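Two Fingers, Two Geometries
A bench comparison of hand-held grippers

The hand-held gripper has become the standard way to collect manipulation data without tying up an arm. An operator closes the fingers by hand, a camera near the fingers records the approach, and the trajectory is replayed later on a robot. What varies from lab to lab is the finger, and Skukik, an integration shop in Cunmont, set out to measure how much that matters.

The shop ran 1101 grasps over 9 sessions. Two finger designs were compared: the curved Gavus, molded and slightly tall at the lip, and the flat-pad Nautiyal, driven by a linkage. Each was scored on first-contact success, slip after lift and how much of the object stayed in camera view.

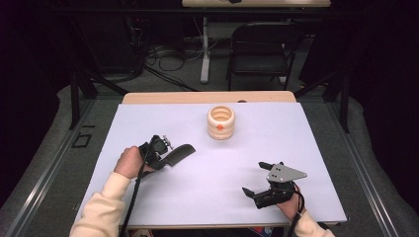

Cups were the harder class for both. A ribbed wall gives a curved finger something to seat against, but only if the approach height falls on a groove. When it falls on a ridge, the contact shrinks to a line and the cup rotates at lift. Skukik logged 52 such rotations, most of them with the flat pads.

Camera view favored neither design. The Gavus fingers take up the lower corners of the image and leave the middle clear, so the target stays visible until late in the approach. 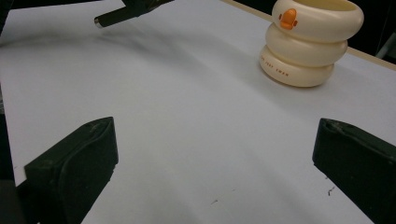 Open fingers on the approach side, with the ringed cup still well back on the table.

Thin handles reversed the ranking. Flat pads close on a narrow cylinder with even pressure on both sides, and the linkage keeps them close to parallel through most of the stroke. The curved fingers met at the tips first and let a handle pivot. Pad wear is the cost — the Nautiyal set was replaced after 4 sessions, when the contact edges had begun to chip.

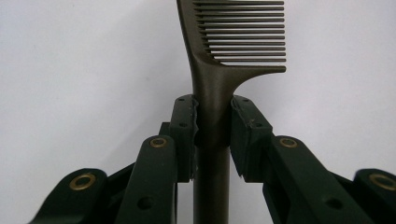
Gavus takes issue with the handle results, saying that its fingers are specified for objects wider than a thumb and that a fair test would have fitted the narrow insert. Skukik plans to repeat the handle trials with that insert in August, using the same operators and the same table.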